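Hilo sobre el cambio de formato en la segunda división regional de críquet y por qué el calendario nuevo perjudica a los clubes pequeños. Va para quien siga la competición fuera de las capitales.

Hasta la temporada pasada, cada equipo jugaba 19 partidos: ida y vuelta contra los rivales de su grupo y una fase final corta. El nuevo reglamento elimina la vuelta entre grupos y concentra jornadas dobles en la misma sede.

La federación lo justifica por el coste de los campos. El argumento es válido para Lenbridge, que juega en terreno municipal y paga por horas. Para Prullano, con campo propio, una jornada doble fuera supone perder una recaudación en casa.

El efecto deportivo se ha discutido menos. Con dos partidos en un día, el límite de overs por lanzador se aplica a cada encuentro por separado. Un lanzador rápido puede completar su cupo por la mañana y volver a completarlo por la tarde.

Las guías de carga para menores de 19 hablan de overs por día. El reglamento habla de overs por partido. Mientras no se unifique el criterio, la decisión queda en manos de cada entrenador.

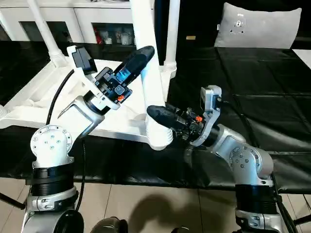
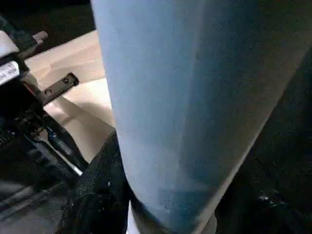
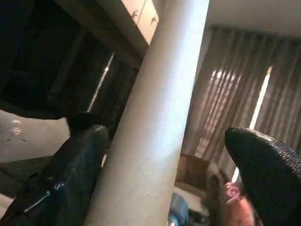 ¿Qué pasa si la lluvia interrumpe el primer partido de una jornada doble?

El primer partido se reduce hasta un mínimo de 5 overs por equipo. Si no se alcanza ese mínimo antes de la hora fijada para el segundo, se declara sin resultado y se reparten los puntos. No hay día de reserva.

Consecuencia práctica: un equipo puede viajar 600 km, jugar un solo encuentro y volver con un punto del otro sin haber lanzado una bola. En febrero, con los campos del norte como están, no es un caso raro.

El desempate también cambia. Antes contaba primero el enfrentamiento directo. Ahora cuenta el net run rate, y al no haber vuelta hay menos partidos para compensar una derrota amplia. Una mala mañana pesa más en la tabla.

La propuesta de Kazlauskienė, presentada en la reunión de clubes, es limitar las jornadas dobles a 3 por temporada y contar los overs de cada lanzador por día. No altera el número de sedes ni exige más árbitros.

Varios clubes piden además un fondo común de viajes. Lenbridge ha abierto una campaña en Goteo para cubrir los suyos. Resuelve un caso y deja intacto el reparto del gasto entre los demás.

Mi posición: aplicar ya el límite diario de overs, que no cuesta dinero, y revisar el desempate antes de publicar el calendario definitivo. El artículo de jornadas dobles puede votarse aparte.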